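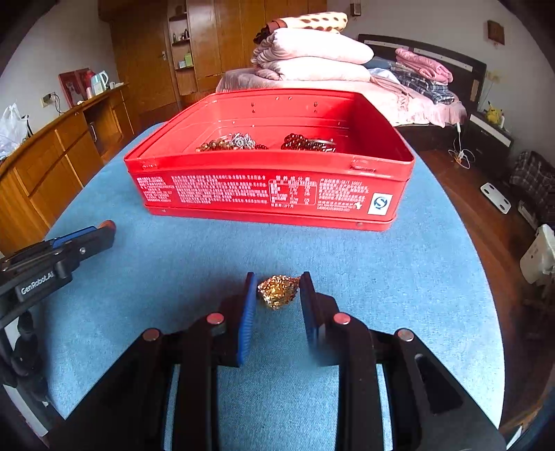 Guangming Xueから、夜の電話は最初の呼び出しで誰か出ないと家族はもう次の事務所にかけている、受付票の項目をいじる前にまずそこを決めてほしい、との発言。議題の順番を入れ替え、夜間受付から始めることになった。

Rurnbridge法律事務所 業務打合せ 議事メモ(5月分)
場所 McGrathビル会議室、Nonimside分室は電話で参加
出席 弁護士、事務局、通訳手配担当、経理、分室の受付
配布 夜間受付の記録、受付票の改訂案、通訳登録の一覧、チラシ校正紙
開始が遅れた。エレベーター点検のため。

議題
1 夜間・休日の初回電話
2 受付票の改訂
3 接見通訳の手配
4 家族への説明文
5 差し入れと宅下げの扱い
6 Pumerの入力ルール
7 チラシ
8 その他

1 夜間・休日の初回電話

現状。代表番号を夜は転送。転送先は当番弁護士の携帯一台。話し中だと留守電に落ちる。留守電に落ちた人の多くは何も言わずに切る。折り返すともう別の事務所に頼んだ、という返事が続いている。

Xueの提案。転送先を2回線にする。一本目が話し中なら二本目へ。二本目は弁護士でなく事務局でもいい。とにかく人が出る。出た人は名前と警察署名と連絡先だけ聞いて、弁護士から折り返すと言って切る。

弁護士側から質問。事務局が出た場合、相談に踏み込んでしまわないか。家族は動揺しているので、いつ出られるのか、会社に言ったほうがいいのか、被害者に謝りに行っていいのか、と次々聞いてくる。法律の判断にあたる部分を事務局が答えるのはまずい。

→ 事務局は答えない。「担当弁護士からお答えします」で統一。被害者に直接連絡していいかと聞かれたときだけは「弁護士と話すまで連絡は控えてください」と伝える。この一点は弁護士全員の了解あり。文言は別紙にして電話のそばに貼る。

分室から。分室の電話は代表と別番号なので、夜はそもそも鳴りっぱなし。転送設定がされていない。昨年からそのままとのこと。
→ すぐ直す。電話会社への連絡は事務局。分室の人は暗証番号を探しておく。

待機手当。経理案は一晩あたり2,000円、電話が鳴っても鳴らなくても同額。弁護士からは鳴った件数で足すべきという意見、事務局からは件数で変わると長電話の人が損をするという意見。しばらくやりとりして、同額で始めて様子を見ることに。見直しは秋。手当の名目は給与計算の都合があるので経理が社労士に確認。

待機表は月の半ばに翌月分を出す。交代は本人どうしで決めてよいが、必ず表を書き換えること。先月、表の人と実際に持っていた人が違っていて折り返しが朝になった件があった。本件の家族からは苦情というほどではないが、強い言い方で事情を聞かれている。弁護士から電話で説明済み。

休日昼間は夜間と同じ扱い。年末年始は別途。

留守電のメッセージが古い。業務時間が前のまま。録り直す。声は誰でもいいがゆっくり読む。「ご家族が逮捕された方は、警察署の名前を残してください」の一文を入れる案、異議なし。

2 受付票の改訂

今の票は表裏で、裏まで埋まっていることはほとんどない。電話口で全部聞こうとすると長くなり相手が疲れる。

改訂案は表だけ。上半分が電話で必ず聞くこと、下半分が弁護士の折り返しで聞くこと。

必ず聞くこと(案どおり)
・電話をかけてきた人の名前、本人との関係
・本人の名前、読み方
・警察署
・いつ連行されたか、わかる範囲で
・日本語でいけるか、だめなら何語か
・折り返し先と、つながりやすい時間
・すでに弁護士がついているか

最後の項目で議論。すでに当番弁護士が接見に行っているのに知らずに受けて、行ってみたら選任済みだった、ということがあった。家族は知らないことも多い。聞いてもわからない場合は「不明」に丸。空欄にしない。空欄だと聞き忘れなのか不明なのか後で区別つかない。

利益相反。Xueから、共犯とされる人や被害者の名前を受付段階で聞くべきではという指摘。これには賛否。電話に出た事務局が聞くと、そこから話が広がって事件の中身に入ってしまう。一方で、聞かずに弁護士が折り返して詳しく聞いた後に相手方が当事務所の依頼者だとわかると、両方降りることになりかねない。
→ 事務局は「ほかに名前の出ている方はいますか、お名前だけで結構です」とだけ聞く。中身は聞かない。名前を聞いたら弁護士が折り返す前にPumerで検索。検索した人が票にサイン。ヒットしたら折り返しを止めて、弁護士に口頭で伝える。メールは不可。

罪名。票から外す。家族の言う罪名はだいたい違っている。外すと接見の準備ができないという意見もあったが、警察署に電話すればある程度わかるとのことで外す。

在留資格の欄。残す。ただし電話では聞かない。下半分へ。聞き方で警戒される。パスポートをどこに置いてあるかも同じく下半分。

紙の色。前は黄色だったが複合機で読み取ると影が出るので白に。

新しい票は来月頭から。古い票は捨てる。裏紙として使わないこと、名前の入ったものが混ざっていた例があるので。シュレッダー。

3 接見通訳の手配

登録通訳は現在5名。全員が夜に動けるわけではない。夜に確実に連絡がつくのは中国語とベトナム語。ポルトガル語は夕方まで。ほかの言語は都度探している。

手配担当から。一番困るのは、弁護士が接見の時間を決めてから通訳を探す順番になっていること。先に通訳の空きを聞いてから時間を決めてほしい。弁護士からは、初回は早さが大事で、通訳が朝まで無理なら弁護士だけでも先に行って顔を見せるべき場合がある、と。
→ 両方。先に通訳に連絡、つかまらなければ弁護士が先に行く。先に行く場合は、黙秘権と署名を拒めることを書いた各国語の紙を持っていく。紙は既に作ってあるが置き場所がばらばら。受付の棚の二段目に固定。持ち出したら補充。

紙の中身について。中国語版の「署名しなくてよい」の部分が、読みようによっては「署名してはいけない」に見えるとXueから指摘。本人が直す。直したものを別の通訳にも見てもらう。ベトナム語版は確認済み。英語版は誰が作ったか不明、要確認。

通訳者への支払い。交通費は実費、後日精算。夜間のタクシー利用は事前に弁護士が了承した場合のみ。領収書なしは不可。先月なしの分が混ざっていた、経理から再度お願い。待ち時間の扱いが人によって違う。警察署で取調べ中のため待たされた時間も通訳の時間に含める、で統一。取調べ中でも接見の申出は即時にする、これは弁護士側の話だが念のため記載。

守秘。通訳者との書面、更新切れがある。手配担当が今月中に全員分を確認。更新が済むまで新規の依頼はしない。厳しすぎるとの声もあったが、ここは譲らないことに。

通訳と依頼者の個人的な連絡。家族が通訳の個人番号を聞き出して直接かけている例あり。通訳者も断りにくい。通訳者から番号は教えない、家族からの電話はすべて事務所へ、と最初の面談で弁護士が言う。通訳任せにしない。

裁判所の公判通訳と当事務所の接見通訳が同じ人になる可能性について。依頼の時点で確認する。かぶりそうなら早めに申し出てもらう。

4 家族への説明文

初回折り返しの後に家族へ送る説明文。今のは長い。読まれていない。

入れるもの
・今どの段階か(逮捕、勾留請求、勾留)
・面会できるのはいつからか、できないこともある
・差し入れできるもの、できないもの
・費用、どこまでが着手金に含まれるか
・次に弁護士から連絡する目安

外すもの
・事務所の沿革
・判決までの長い流れ図。起訴後になってから別に渡す

接見禁止がついた場合の説明が抜けている。家族が警察署まで行って追い返され、事務所に怒って電話してくるパターン。説明文の上のほうに入れる。太字。「警察署に行く前に一度事務所へお電話ください」。

保釈について。起訴前は保釈の制度がないことを書く。家族からの質問で多い。勾留中にいくら払えば出られるのかと聞かれる。払って出る話ではなく、起訴前は勾留請求を却下してもらうよう意見を出したり準抗告をしたりという別の手段になること、これをやさしい日本語で。弁護士が下書き、事務局が読んでわからないところに線を引く。Xueから、親の世代が読む中国語版も同時に出してほしいと。翻訳は日本語が固まってから。固まる前に訳すと二度手間になる。

身元引受の書き方。ひな形を付ける案。ひな形どおりだと全部同じ文になって効き目がないという意見、何もないと書けない家族が多いという意見。→ 書き出しだけ付ける。続きは家族の言葉で。弁護士が電話で聞き取って書くのでも可。

費用の表現。「成功報酬」の条件がわかりにくい。不起訴と略式の扱いを分けて書く。金額の見直しは今回しない。分割の相談に応じる旨は残す。分割の回数は書かない、個別に。

送り方。メールの開けない人あり。郵送だと遅い。携帯のショートメッセージで要点だけ先に送り、全文は後から。ショートメッセージには本人の名前を書かない。家族の携帯を職場の人が見ることもあるため。事務所名だけ、と。ここは弁護士から強く。

5 差し入れと宅下げの扱い

事務所で差し入れを預かるかどうか。遠方の家族から送られてくる。衣類、本、現金。現金書留が先月届いた。
→ 現金は預からない。どうしてもの場合は弁護士の了承と預り証。衣類と本は預かるが、警察署ごとに可否が違うので送る前に電話してもらう。ひも付きの服は返すことになる。ファスナーの扱いも署によるのでその都度確認。

食べ物は預からない。

宅下げで受け取った物の保管。ロッカー満杯。受取人の連絡がつかないまま置いてあるものがある。事件終了後の返却期限を委任契約書の末尾に入れるか検討。次回までに弁護士が文案。鍵やカード類は封筒に入れ、中身を二人で確認して封に日付。今まで一人でやっていた。

罪証隠滅にかかわりそうな物、たとえば本人のスマートフォンを家族が事務所に持ち込んだとき。事務局は受け取らない。弁護士を呼ぶ。弁護士不在なら持ち帰ってもらう。受付の机に置いていった例があり、その後の対応でかなり困った。分室も同じ。

手紙。弁護士宛ての手紙に家族への伝言が入っていること。中を見ずに家族に渡さない。接見禁止の場合はなおさら。弁護士が読んで判断。事務局は開封しない。

6 Pumerの入力ルール

Pumerの事件名、付け方がばらばら。本人名のみ、警察署名入り、言語入り。検索で出てこない。
→ 姓、名、受付月の順。外国籍の方はパスポート表記を正とし、カタカナと漢字は別名欄に。Xueから、中国の方は漢字の日本語読みとピンインとカタカナ表記で三通りあり、電話口で聞いたカタカナだけでは利益相反の検索が漏れるとの指摘。もっともなので、別名欄を必ず埋める。漢字がわかるなら漢字。わからないうちは利益相反の検索を「仮」とし、接見後にやり直す。

接見記録。当日中に入力。手書きのまま鞄に入っている例あり。どうしても遅れるときは「接見済み、本人の体調、次回予定」だけでも入れる。夜の担当が家族から電話を受けたとき、それが見えないと何も言えない。見えても中身を家族に話してよいかは別、話してよい範囲の欄を作る。欄が空なら話さない。

期限の入力。勾留満期、延長後の満期、準抗告の予定。満期は必ず二人で確認。カレンダーへの反映が翌日になることがあるので、当日分は白板にも。

閲覧権限。分室の受付が全件見られる状態になっている。担当分だけに絞る。設定は事務局でできるはず。できなければPumerのサポートに問合せ。退職者のアカウントもまだ残っている。今日消す。

添付ファイルの名前。「スキャン」「新しい文書」が大量にある。付け直しは無理なので、これから分だけ守る。

二段階認証、全員。まだの人はこのあと残ってください。

7 チラシ

国際交流の窓口や日本語教室に置いてもらうチラシ。校正紙を回覧。

・部数は500
・日本語と中国語の両面。ベトナム語は次の版で
・夜間の番号を大きく
・「必ず釈放」「すぐ出られます」の類は書かない。校正紙に「早期釈放を実現」とある。削除。弁護士広告として問題になる以前に、できないときに困る
・「相談だけでも可」は残す
・地図はMcGrathビルのみでよいか。Nonimside分室も入れる。分室は予約制と書く
・顔写真なし

中国語面の言い回しについてXueが数か所赤入れ。「担保」という字が保証人になってもらえるように読めるので変える。印刷所への入稿は夜間転送が動いてから。番号が先に出回って誰も出ないのが一番まずい。

配る先。無断で置かない。窓口ごとに許可を取る。断られたところは記録して重ねて行かない。警察署の周辺では配布しない。

費用は広報の枠で。枠の残りは経理から後で回覧。

8 その他

・国選と私選の切り替え。家族から、国選の先生がいるが替えたいという電話が増えている。受付では「替えられます」と言わない。弁護士から折り返す。今ついている先生の悪口を聞かされるが同調しない。
・会議室の予約がかぶる。家族面談を優先。
・分室のプリンタ、紙づまり。修理か買い替えか。見積りを取る。
・接見用の鞄に入れておくもの。委任状、弁護人選任届、朱肉、筆記具、各国語の紙、名刺。朱肉が乾いていた。交換する。
・駐車場。署によって夜は入れない。入れた署と入れなかった署を共有の表に書きこんでくだい。
・勉強会。取調べの録音録画について、次回打合せの後に短く。資料はなくてもよい。
・分室から、電話参加だと後ろのほうの声が聞こえない。次回からマイクを真ん中に。

決定と担当

夜間転送の二本化 → 事務局、電話会社に本日連絡
分室の転送設定 → 事務局と分室
手当の名目 → 経理
留守電録り直し → 分室受付
電話口の文言の別紙 → 弁護士が書き、事務局が貼る
受付票 → 事務局、来月頭から
中国語の紙の修正 → Xue
英語版の出どころ確認 → 手配担当
通訳の守秘書面 → 手配担当、今月中
家族説明文の下書き → 弁護士
宅下げ品の返却期限の文案 → 弁護士、次回まで
Pumerの権限とアカウント削除 → 事務局、本日
チラシの修正 → Xueと事務局

持ち越し
年末年始の待機、ポルトガル語の夜間、ロッカーの増設。

次回は来月の同じ時間。場所はMcGrathビル。議題の追加は前日の昼までに事務局へ。
本メモに間違いがあれば早めに連絡くださいい。特に3の支払いのところ、途中で電話に出ていて聞き漏らしがあるかもしれません。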